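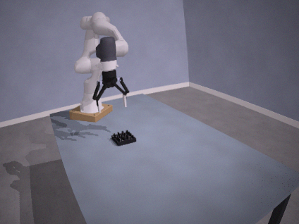 Fostatia sits at 1611 meters, and most of the household advice that visitors bring with them was written for towns at sea level. Water boils at a lower temperature up here, the air is dry for much of the year, and the nights are cold even in summer. If you are renting a kitchen in the old town or in one of the villages above it, a few changes will save you fuel and spoiled food. Start with the table. A long one with a clear top, like the blue-gray one shown, is worth more than extra cupboards, and a small tray set down on it can give keys and bus tickets a fixed place.

Beans and lentils
Soak dried beans overnight and expect them to need longer on the stove than the bag says. A pressure cooker is the usual answer and most rented apartments have one. Check the rubber seal before you use it. Seals dry out and crack in this climate, and the hardware stalls at the Saturday market sell replacements. Take the old one along to compare sizes.

Bread and cakes
Dough rises faster than it does in the lowlands. Shorten the first rise and go by how the dough looks, not by the clock. For cakes, use a little less baking powder and a spoonful more liquid. Flour from the Likavell valley is coarser than store flour and takes more water again. Bread goes stale quickly in the dry air - wrap it in a cloth, then put the wrapped loaf in a lidded tin.

Tea and coffee
Tea brewed at this height can taste thin. Warm the pot first, use water at a full boil and leave it 2 minutes longer than you normally would. Stovetop coffee pots work as usual.

Water
Tap water in Fostatia is hard. Kettles fur up in a few weeks. Fill the kettle halfway with equal parts white vinegar and water, bring it to a boil, let it stand until cool and rinse it well. In the villages on the Serunum road the supply is spring water and much softer, so use less laundry soap there.

Heating and drying
Open the shutters on the south side in the morning and close them before the sun goes behind the ridge. Laundry dries fast outside until midafternoon. Bring it in before dark, as things left on the line overnight from September on can be stiff with frost by morning.

Higher up
The huts below the pass, at 2563 meters, have gas rings and little else. Pasta takes a long time there and uses a lot of gas. Couscous, instant oats and flatbread are better choices. Suha Awwad, who kept one of the huts for 8 seasons, soaked her rice all day before cooking it at night. Keep lighters in an inside pocket and carry matches as well.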